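Preguntas frecuentes sobre la concentración vecinal del domingo

¿A qué hora y dónde quedamos?
Nos vemos a las 11 de la mañana en la plaza Grarska, junto a la parada del autobús, y desde allí bajaremos caminando hasta el ayuntamiento. Si llegáis un poco tarde no os apuréis, que vamos despacio y siempre hay alguien cerrando la marcha.

¿Está comunicada a las autoridades?
Sí, y con tiempo de sobra. Hye-jin Kang presentó el escrito en la subdelegación y lleva una copia sellada encima — si algún agente pregunta, mandádselo a ella con toda la amabilidad del mundo.

¿Qué pedimos exactamente?
Que se retire la ordenanza que limita las reuniones en la calle a 70 personas y que se anulen las 19 multas que llegaron en diciembre a vecinos del barrio de Flamero.

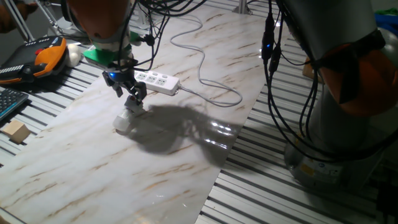
Brazo robótico con pinza negra sobre una lámina de efecto mármol.

¿Puedo ir con mis hijos?
¡Claro que sí! El recorrido es llano y corto, y Renato Zapata acompañará al grupo de familias, que sale en cabeza para ir a su ritmo (los carritos también caben, faltaría más).

¿Y si la policía me pide el documento?
Enseñadlo con calma. Podéis preguntar el motivo y apuntar el número de placa del agente. Si os proponen una sanción, no hace falta discutirla en la calle: guardad el papel y escribidnos esa misma tarde, que So-yul Woo está ayudando con los recursos.

¿Qué entidades apoyan la convocatoria?
De momento casi 14, entre ellas la asociación Zomero y el ateneo Bae. Si la vuestra quiere sumarse, Joon-young Do recoge las adhesiones hasta la víspera.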